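MEDIA RELEASE
For immediate release

Funside opens returns sorting room at Grodusside, with repaired toys and household plastics to go back to families

Toy and homewares library Funside will open a new returns sorting room at its Grodusside depot in June. The room takes over from the two shipping containers used since the library began, and will handle everything members bring back, from outdoor toys and sandpit gear to picnic sets and storage tubs.

Funside lends to 1,615 member households. Last financial year they returned 2,068 plastic items that needed a check, a clean or a small repair before going out again. Under the old arrangement those items were stacked in cardboard cartons, which went soft in wet weather and had to be replaced every few weeks.

The new room is fitted with open-topped metal bins in place of the cartons. Funside bought them second-hand from Dekker, a storage supplier that was clearing out a warehouse. The metal carries scratches and scuffs from earlier use, and Funside chose not to have it repainted. The money saved went towards lighting and a second wash trough.

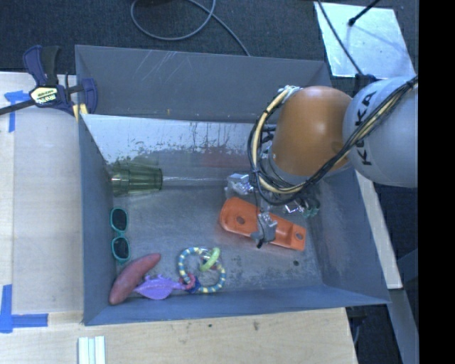 Each bin takes one type of return. Long, flat pieces are kept apart from small parts so they can be laid down on the bin floor and not jammed in on end, a common cause of cracked edges in the old cartons. Small parts go into lidded tubs on the shelves along the back wall.

Items are checked for splits, sharp edges and missing pieces. Anything sound is washed, dried on racks and returned to the shelves. Anything that can be fixed goes to the repair bench, where it is tagged with the member number and the date it came in. Plastics past repair are set aside for collection by Prado, a local recycler, once a month.

Funside has set a limit of 39 items on the repair bench at any one time. When the bench is full, further items wait in a marked bin until there is space. The library says the limit is meant to stop half-finished jobs from piling up, as happened over the last two summers.

Members will notice some changes at the counter. Returns will be accepted at the side door on the car park side of the depot, and borrowers are asked to rinse off sand and mud at home before bringing items back. Batteries must be taken out first. Late returns can be left in the locked chute until 8 pm.

The fit-out was paid for from membership fees and a $1,000 community grant. Membership fees will stay the same this year.

Opening hours for the returns door will be posted at the front counter and in the June members' newsletter.

Media enquiries: Funside office, Grodusside depot

ENDS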